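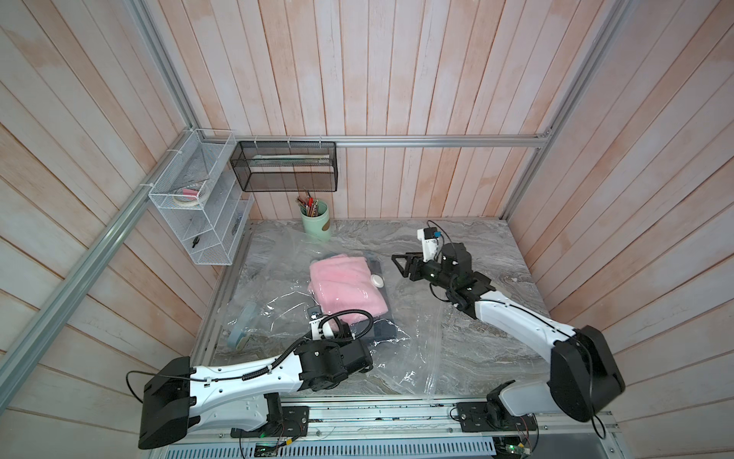 Aisling Hayes
Design and technology teacher, Fledgate Secondary College

Ticket 1545: Drandier dust extractor cuts out when the drop saw is running
Opened Sunday, October 7, 2018
Status: open, see last entry

Hi all, me again! I know the last ticket from our workshop was the one with the glue in the card reader, but this is a proper one. The big Drandier extractor in the timber bay keeps shutting itself down and I've got a Year 10 class halfway through building planter boxes for the primary school next door. They've promised 24 of them before the end of term and we've got seven that would survive being picked up. So I'd love some help, and I've put down everything I've tried so you don't have to ask me twice.

What it does: starts fine, pulls beautifully, you could lose a beanie up it. Then somewhere between five and ten minutes in, the motor stops, the panel shows 94 and beeps at me until I hit reset. If I reset straight away it goes again for a minute or so and dies. If I leave it over lunch it behaves like nothing ever happened (for five to ten minutes).

The manual lists 94 as "motor protection, see installer". The installer's sticker has been sanded off by some bored child, so that was that.

What I've tried so far

Emptied both collection bags. They were only half full but I did it anyway, and wore most of it home.

Cleaned the filter. I banged it, brushed it, then did the lot with the compressor out on the oval. It came up very nicely and the machine now cuts out SOONER. I timed it twice because I thought I was imagining things.

Swapped the power point. It was on the one by the roller door and I moved it to the one behind the bandsaw, which Graham Rowbotham in maintenance tells me is on its own circuit. No change. The breaker in the switchboard has never tripped, by the way, it's always the machine's own protection.

Ran it with the drop saw off. Same thing, so please ignore the title of this ticket, I wrote that first and I can't work out how to edit it.
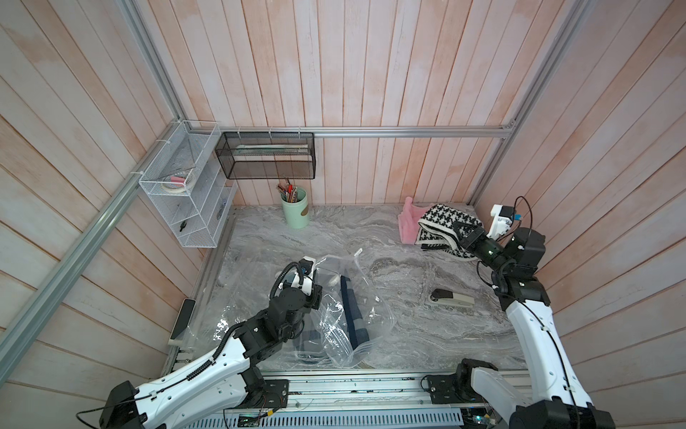
Reply from Graham and what we found in the ducting

Graham came down at recess with a torch and had a look overhead. Back in June we had the old flexi hose replaced with rigid 200 mm ducting all the way to the machines, paid for out of the trivia night, and it looks terrific. What I hadn't twigged is that the old run had a reducer plate at the inlet and the new one doesn't. It was sitting on top of the paint cupboard with a pot plant on it.

He also asked why every blast gate was open. Well, because the kids open them and never shut them! I'd always figured the more air it could shift the easier life was for it. Graham says these fans work the other way round, so if you give one a wide open pipe it moves more air and the motor draws more current, and if it's choked down a bit it draws less. That would explain the clean filter making it worse. I had to have this explained a second time with a drawing.

So we shut all the gates except the drop saw and ran it through a double period. It got twenty minutes and then 94 again. Better, still not right.

Impi Hämäläinen from the science labs lent us her clamp meter and Graham (he's licensed, don't panic, I stood well back) took a reading at the isolator. With everything open it was over what's printed on the motor plate. With one gate open it was just under. He put the numbers on the sheet taped inside the control box door and I'll send you that as soon as I've found somebody with a scanner.

Next day we put the reducer back in. The pot plant has been rehoused.
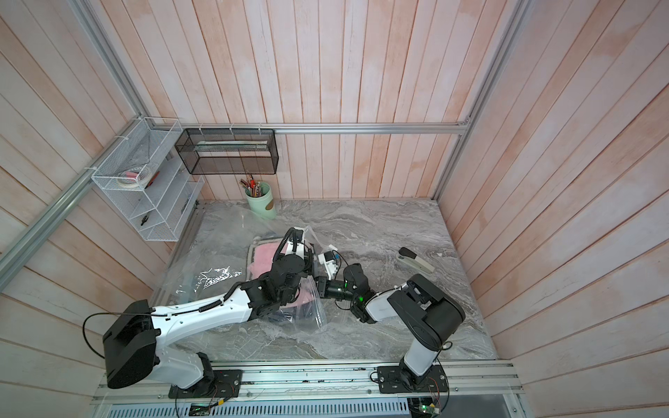
The extractor ran the whole of Thursday with the reducer in and two gates open, and didn't so much as hiccup. Year 10 got through all the side panels, with Valdir Moura running the sanding bench for me while I supervised the saw. I did lose the earth wire on the flexible drop at the saw, mind you, it had come adrift from its clamp and was hanging where a sleeve could catch it. We've tidied that up with small white cable ties spaced along the pipe, much like the ones on the aluminium crossbar across the back wall in the photo just before this, with the tails snipped flush. Graham tested it end to end afterwards and was happy. If you'd prefer metal clips there for any reason, sing out and I'll change them over.

Still need from support, please

1. Confirmation that the reducer should stay in permanently with the new ducting. Prado did the install and their paperwork doesn't mention it either way.

2. The proper setting for the overload dial. Ours is pointing between two marks and Graham won't touch it until someone gives him a number in writing.

3. A replacement installer sticker, if you do those.

4. Whether we can get gates that close by themselves. Lindalva Furtado in the office has a quote from Plendinetti for spring-loaded ones and she'd like to know if they'd affect the warranty before she raises the order.

Last entry: ran it again Friday for one period with the Year 8s, no fault. One gate was left open at pack-up. I've had words. Please leave the ticket open until I hear back about the dial, and ring the staffroom if you need me, I never see emails before lunch.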